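Kerkside Community Help > Home and Furniture > Tables and worktops

White haze on laminate table top, only visible from the side

Szu-yu Chiang
Posted 27 September 2021

Hello everybody. I hope this is the correct section, if not please move it.

In my flat I have a table with a light wood pattern top. It is not real wood, it is laminate. I bought it second-hand from the Sitis shop when they were closing, so I have no paper with it and I can't ask them. I use it for eating, and also for my sewing.

My problem is the cleaning. When I wipe it, it looks very nice. Then I sit down and look across the table to the window, and there is a pale area in the middle where I almost can't see the wood pattern. If I stand up and look straight down, most of it goes away. I have washed it with washing-up liquid, then with a spray polish, then with the polish again because I thought I did not use enough. I think each time it became a bit worse, but I am not sure.

My neighbour told me the surface is worn out and I should sand it and put varnish. I don't want to do this if there is another way. I have a small budget and the table is otherwise good.

So what I want to know: is this pale area damage, or dirt, or is it from the polish? And how do I clean it so that it stays even? I rent the flat but the table is mine, so I am allowed to try things.

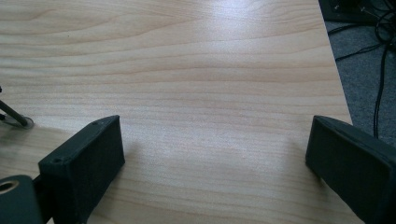

Laminate has a hard layer on the outside and the pattern is printed on a paper under it, at least this is how my uncle explained it to me. So I understand that polish can't go inside like it goes into real wood. But then where does it go? The side nearest to me always looks warmer in colour, and the pattern there is easy to see, but in the middle it is the light that wins and the bands become nearly white. There are also a few very small dark specks, one of them up on the left side. I tried my fingernail on two of these and they did not move, so perhaps they are part of the pattern. Please tell me if you have the same on your table.

Thank you in advance for any help.

Obinna Shehu
Replied

Please do not sand it! Your neighbour is thinking of solid wood. On laminate you will go through the pattern in a few minutes and after that you can only cover it or throw it away.

I had a Divus table for many years with a shiny top, and it did the same thing opposite the balcony door. A big part of what you see is simply the window reflecting. You can test this in the evening: close the curtain, put on a lamp at the other end of the room, and sit in the same chair. If the pale place has moved, it is reflection and there is nothing to repair. If it stays exactly where it was, then you have something on the surface.

My guess is that you have both, because of the polish. It has nowhere to go, as you say, so it stays on top and makes a film, and the film catches the light. To remove it:

Mix warm water with a little white vinegar, 4 parts water and 1 part vinegar. Wet a soft cloth and squeeze it very well. Wipe one half of the table, then take a second cloth with only clean water and wipe again. Dry it immediately with a towel. Then do the other half. Be careful near the edges and any joint, the water must not stay there, or the board under it can swell and this you can't undo.

You may need to do it 2 times if there is a lot of polish. After this, no more polish. A damp cloth is enough for every day.

About the dark specks, if the nail does not feel anything I would leave them alone. Many wood patterns have them printed, to look like small knots.

Lok-yiu Chiang
Replied

just use baby wipes, I do my whole kitchen with them and never had any problem

Genalyn Bañez
Replied

I agree with Obinna about the sanding and the polish. About the baby wipes I don't agree so much – many of them have lotion inside, and this leaves a film also. For sticky fingers it is fine, but not for this.

I want to add one thing about the cloth. If you wash your cloths with fabric softener, they leave streaks on a shiny surface, whatever you put in the water. I changed my vinegar three times before I understood it was the cloth. Now I wash them separately, without softener, and I dry the table in long strokes in the same direction as the pattern. Small circles show more when the sun is low.

And for your sewing, put a mat under the machine and don't pull it across the table. Fine scratches also make a dull look and these don't come off with vinegar.

Szu-yu Chiang
Replied

Thank you all. I did the test with the curtain and the lamp. The bright part moved to the other end, so this was mostly the window, but a weak greyish mark stayed where I eat. I made the vinegar water and cleaned that half 2 times, and the cloth was quite grey after the first. The mark is nearly gone now. I will do the other half when I have bought new cloths – mine were all washed with softener!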